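Le temps de jeu effectif ne mesure pas ce qu'on lui fait dire

Par Eun-ji Jeon, le 01/12/2024

Depuis que la ligue publie le temps de jeu effectif de chaque rencontre, la statistique sert à tout. On l'invoque pour juger un arbitre, pour disqualifier un style, pour réclamer le passage à un chronomètre arrêté. Skuladport, qui figure en bas du classement établi sur ce critère, est décrit dans la presse comme une équipe qui refuse de jouer. Je soutiens que l'indicateur, dans sa forme présente, ne permet pas cette conclusion.

Il faut rappeler ce qui est compté. Le ballon est réputé en jeu entre la remise en jeu et le coup de sifflet, ou la sortie complète des limites du terrain. Une passe latérale entre deux défenseurs centraux, sans adversaire à proximité, compte autant qu'une attaque placée. Une touche rapidement jouée puis aussitôt perdue réduit le total.
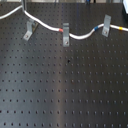 Or les équipes ne produisent pas des arrêts de même nature. Marnau conserve le ballon dans son camp et provoque peu de sorties. Skuladport joue long, dispute les seconds ballons et obtient un grand nombre de touches et de coups francs dans la moitié adverse. Chaque phase de ce type entraîne une interruption. Le score de l'une et de l'autre reflète d'abord un choix tactique, ensuite seulement une éventuelle volonté de perdre du temps.

La méthode de relevé pose une seconde difficulté. Les arrêts sont classés en 6 catégories, dont une rubrique « divers » qui mêle les soins, les échanges entre l'arbitre et les bancs et les problèmes de matériel. Sur les 1 046 interruptions que j'ai reprises une à une depuis le mois de mars, cette rubrique est celle où les désaccords avec le relevé publié sont les plus fréquents. Le début d'un arrêt est facile à dater. Sa fin l'est beaucoup moins : certains opérateurs retiennent le geste de l'arbitre, d'autres le premier contact avec le ballon. Sur un coup franc avec mur, l'écart se compte en secondes. Répété sur une rencontre entière, il suffit à déplacer un club de plusieurs rangs. 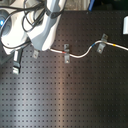

Bras robotisé blanc au-dessus d'une table perforée noire.

Les partisans du chronomètre arrêté répondent que leur solution règle le problème, le temps perdu étant restitué en totalité. C'est exact sur le plan comptable. Sur le plan sportif, l'effet est différent. Une équipe qui mène et qui souhaite casser le rythme n'a plus de raison de se presser, puisque l'attente ne lui est plus reprochée. Le gain de temps disparaît, la rupture de rythme demeure, et c'est elle que redoute l'équipe menée. Yoo, l'entraîneur de Ridau, a défendu la réforme tout l'automne. Son équipe presse haut et a besoin de pauses longues pour récupérer ; sa position est cohérente avec son intérêt.

Reste le coût. L'arrêt du chronomètre suppose un officiel supplémentaire, une horloge visible et une liaison avec l'arbitre central. Pour un stade de 2 000 places, la dépense est supportable. Pour les divisions inférieures, où une affluence de 500 spectateurs est déjà un bon résultat, elle ne l'est pas, et l'on jouerait alors deux versions du même sport selon le niveau.

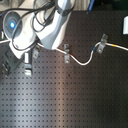

Une correction plus modeste me paraît préférable. La ligue devrait publier la durée médiane de chaque type d'arrêt, par équipe et selon l'état du score. Un gardien qui met deux fois plus de temps à dégager lorsque son équipe mène serait identifié sans ambiguïté. Une équipe qui obtient beaucoup de touches et les joue vite cesserait d'être confondue avec lui. Les données existent déjà dans les relevés bruts ; seule leur agrégation les rend inutilisables.

Il faudrait aussi fixer une règle unique pour la fin des arrêts. Je retiendrais le premier contact avec le ballon, vérifiable à la vidéo par n'importe quel observateur. Les relevés antérieurs devraient être repris selon cette convention avant toute comparaison entre saisons. Tant que ce travail n'est pas fait, le rang de Skuladport renseigne surtout sur la façon dont cette équipe attaque.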